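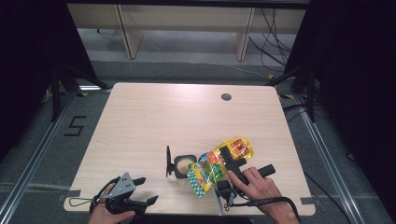
Mabli Nicholas told me in the first week that a trade mark project would be the dullest thing I could pick, and that everyone would fall asleep by the second slide. I picked it anyway. I'd read a bit about big firms objecting to small firms' names and I wanted to know how often the small firm just gives in.

So my question was this: when a small business gets a letter saying its name is too close to someone else's, what happens next? I didn't want the famous court cases, as there's loads written on those already. I wanted the ones that never get near a court.

How I went about it

I started with a list of 1,146 oppositions, which is what you file when you want to stop somebody registering a mark. Reading all of them was never going to happen in one term, so I cut it down to 400 where the person applying looked like a sole trader or a tiny company. Working out who counted as tiny was the worst part (I changed my rule twice and had to go back to the beginning both times!). Mared Gethin checked my sorting and disagreed with me on quite a few, mostly cafés with more than one branch. We left those in.

I also talked to two owners. One runs Pornivine, a little wine and cordial business in Gillville, and the other has a bike repair shop called Mostyn.

What I found

The Pornivine letter came in June, from a drinks company with a name that shares the last five letters. The owner said she read it standing up in the kitchen and thought she was being sued. She wasn't. It was a letter asking her to drop the application and change her labels within a few weeks. She had 600 labels already printed, and the first advice she got cost her £890 – more than the labels had. She ended up keeping the name for wine and agreeing not to use it on soft drinks, so the cordial now goes out under Vultanley, after the lane behind her house.

Mostyn went the other way. He wrote back himself, said it was his gran's surname and that he mends bikes, and he hasn't heard anything since. I asked if that meant it was over and he said he hoped so. I'm not sure it does, legally speaking, and I told him he should ask someone who knows more than me.

Going through the 400, the thing that struck me was how many files simply stop. The application gets withdrawn and there's no reason given. You can't tell from the record whether the owner was scared off, did a deal or got bored of the idea, and I had wanted a nice chart of exactly that. I've left the chart out.

What I'd change

I'd send a short survey to the owners much earlier, before the exam season. I'd also look at logos separately from names – I lumped them together and they're argued about quite differently. With names you can read both aloud and get a feel for it, but with logos I kept changing my mind depending on how tired I was.

My spreadsheet is in the shared folder with the sorting rule on the first tab. Mared's corrections are in the second column.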